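Search this site
Enter keywords
Go

The trouble with buying an attitude

August 2018, by the editor

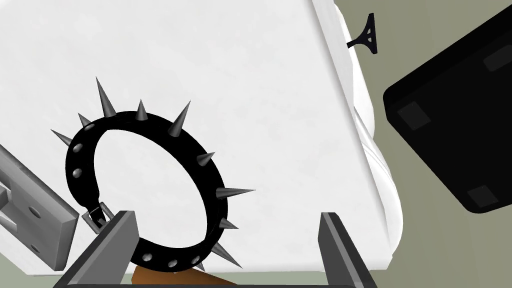 I have been told three times this summer that punk is back, each time by somebody trying to sell me something. The latest was Skalta, a clothes chain I had only ever known for sensible raincoats, which now has a rail by the door marked "Rebel". The jackets come with the rips already in them. A shirt costs 45 pounds and has a safety pin sewn on so firmly that you couldn't use it to pin anything.

I don't want to be the old bore who says it was better when we did it ourselves. A lot of what we did ourselves was dreadful. I once spent a whole February weekend pushing studs through a leather belt with the handle of a spoon, and half of them fell out on the bus. Still, I'm suspicious when a big company tells me that its range is "about freedom". Freedom from what? The label on the shirt has more washing rules than my grandmother's curtains.

The usual defence is that fashion has always borrowed. Fair enough. There was a shop selling the look almost as soon as there was a look, and plenty of people who now talk grandly about the early days were queuing in it. I accept all that. What I don't accept is the next step in the argument, where borrowing is said to keep the spirit alive. I have never seen any proof of this. A spike on a collar once meant that strangers moved seats to get away from you. If the same spike is sold next to the school socks, the spirit has gone somewhere else and we might as well say so.

Gurkar, who make belts and bags, put out a survey in the spring claiming that most young shoppers see studs as "a statement of personal values". They asked 886 people. They don't say where they found them, or what the other possible answers were, and I would like to know both before I believe a word. Ask anyone whether their belt says something about their values and they will probably say yes, if only to be polite.

Then there are the limited editions. Baran made 1,000 copies of a jacket last year and gave every one a number inside the collar, as if it were a print by an old master. People resold them within days at twice the price. I can't think of anything less like a rebellion than a numbered coat kept in its bag in case it goes up.

My niece, who is seventeen, thinks I am making a fuss. She says she likes how the stuff looks and doesn't care what it meant before she was born. I find that a far better reason than any of the ones printed on the tags, and I told her so. She bought the shirt anyway, then cut the sleeves off with the kitchen scissors, badly, and lost the label while she was at it.

Last updated: 2 days ago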